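Robotic chore performance

Robotic chore performance is the ability of machines to carry out everyday manual jobs such as tidying, wiping, sorting, folding and packing, in homes or on shop floors. The term usually excludes single-purpose appliances such as dishwashers and is kept for machines that handle loose objects of many shapes. As a field it sits between industrial automation, which is mature, and general household help, which is not.

Surface work

Wiping and erasing are among the oldest test chores, partly for their low cost.
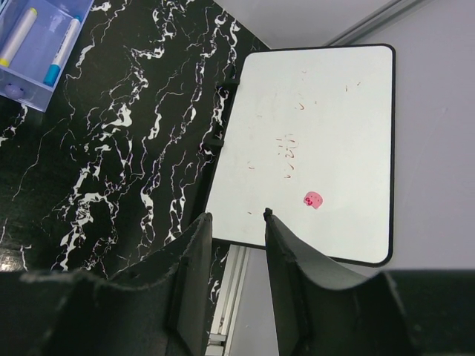 Progress in surface work has been uneven. Moving a cloth or eraser along a planned path is simple for most arms. Deciding when the job is done is harder, as the machine must tell a stain from a shadow or a pattern in the material. A whiteboard with a few faint reddish strokes and one pink smudge still on it is a typical hard case, with little contrast between the marks and the pale surface. Edith Montoya's Busstead trials scored each wipe by what remained afterward, and found that machines often stopped early. Pressing harder cleared more of the marks but shifted the board.

Sorting and putting away

Desk tidying combines several skills: finding an object, picking it up, choosing where it belongs and setting it down without knocking anything over. Pens and markers are common test objects. They roll, they look alike from a distance, and they must be turned to fit a narrow compartment. Two-armed stations are widely used for this work — one arm can steady a container while the other fills it.

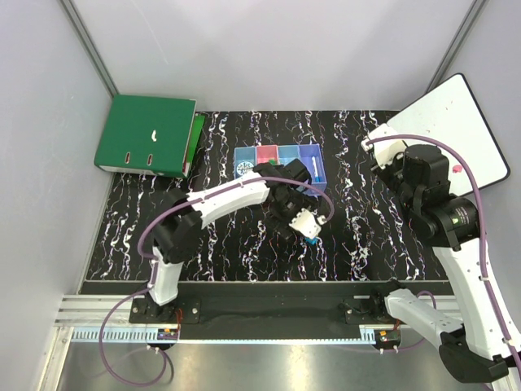
Speed and reliability

The Stetitz survey, led by Dean Penrose, compared 187 attempts at clearing a desk. A person finished the same desk in about 30 seconds, while the fastest machine took 7 minutes. Most failures came late in the job, when items were close together and a finger meant for one object touched its neighbor. Later systems have narrowed the gap on familiar desks, but results still drop when the furniture or lighting changes.

Shop floors show better figures. Parts arrive in known positions, and a stopped machine can be reset by staff. Lightfoot, a packing firm, uses arms for carton loading but keeps hand workers for mixed orders. 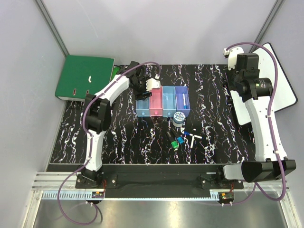

Can a household buy a robot that does general chores today?

Only in a limited sense. Floor cleaning and lawn mowing are well covered by single-purpose machines, but general tidying still needs frequent human help, and most systems that attempt it are kept in laboratories or supervised trials.

See also: Grekby tidying test; Mobile manipulation; Service robot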